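Walleck Opens Orders for the Driston Hand-Held Gripper Kit

Buchanan, Friday, April 7, 2023 - I'm Kenneth Dalgleish, I run the hardware side at Walleck, and I finally get to write the announcement I've been bugging everyone about since November. The Driston kit is on sale today!

Driston is a two-finger gripper you hold in your own hand, with a camera mounted on it, so you can record a pick-up task the way you'd do it yourself (no arm to bolt down, no cage) and use those recordings to teach a robot later. We try ours on everyday stuff, and tennis balls get a lot of play around here - they roll, they're fuzzy, and they make you line up properly.

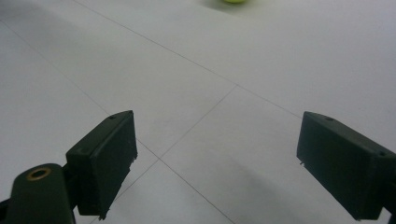 Driston's fingers over a tiled floor, with a tennis ball up ahead.

The fingers are plain square blocks with screw holes, and that's how I like them. Scuff one up and you swap it for another in 3 minutes with the screwdriver in the box. Our early customers at Welis put their kit through 507 recordings before asking me for a fresh pair, and I was thrilled to mail it.

Reaching into a container is the job people ask me about most, so the fingers open wide and the camera looks right down between them. You see the ball and the walls of the bin together, and that makes the footage so much easier to sort through afterward. 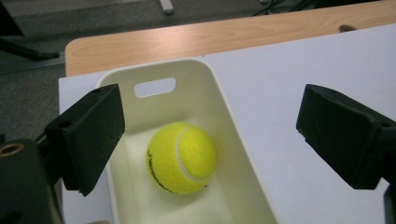 What's in the box and how to order

Each kit comes with the gripper, the camera mount, 8 spare fingers and a carry case. The first batch is 70 kits, shipping from our Buchanan shop in the order we hear from you. To get on the list or borrow a demo unit, write to the Walleck sales desk and ask for Driston. I read those messages too, so go ahead and tell me what you plan to pick up with it!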